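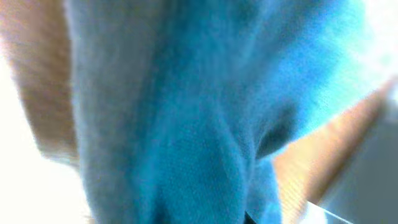 Datasets > Household > Clothing > Jonport Laundry Notes

July - posted by Qianru Shi

Overview Files Read me Changes Contact

# Jonport Laundry Notes

Welcome, and thank you for taking an interest in other people's washing! This collection grew out of a long conversation between Yulan Cai and me about why a bin of clean clothes can sit on a table for a whole evening when the folding itself is such a small job. We started taking pictures and writing short notes about mixed loads, and then we simply kept going.

## What you get

The main folder holds 1,446 pictures of everyday laundry, and 754 of them have a written note beside them. The notes cover what sort of fabric is on top, what is buried, and anything a person might want to know before reaching in. They are in plain sentences, because Yulan and I both tried a form with checkboxes and both of us gave up on it before lunch.

A smaller folder called `gumus` has 500 pictures that Wajid Baloch sorted by color family. He is much stricter than I am about where blue stops and green begins, so please trust his folder over mine if the two disagree (teal is the usual trouble).
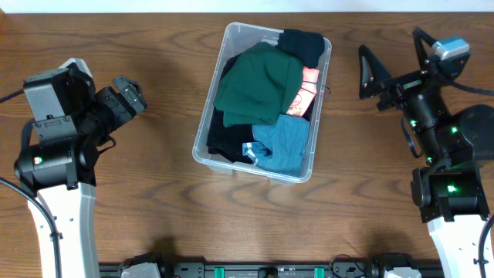
*Mixed load in a clear bin, with dark green, black, pink-peach and light blue pieces.*

## How the notes are written

We name a garment only when we can tell what it is. A heap of soft green cloth may well be a shirt, but if the collar and sleeves are tucked away we write "soft top, unsure" and move on. Denim-like pieces go under `denim_like`, whatever the tag might say. Cords and straps get their own line, as they have a way of hanging over the side and catching on whatever comes out next.

Piles stay as they fell. Shaohua Yu kindly offered to straighten them - she folds beautifully, I should add - but a crumpled pile is what most of us meet at home, and we wanted to keep it that way.

## Known gaps

- Socks are badly underrepresented. I have no good excuse for this.
- Black on black is hard to read, and the notes for those piles are shorter than they should be.
- In close views of a single cloth, the notes often say "towel or similar" and leave it there.
- The 5 bed sheet files were named by hand and don't match the others.

## Questions and fixes

Kazuhiro Sakamoto looks after corrections. Please send him the file name and the wording you'd like to see, and be patient with him in July, when he is mostly out in the garden.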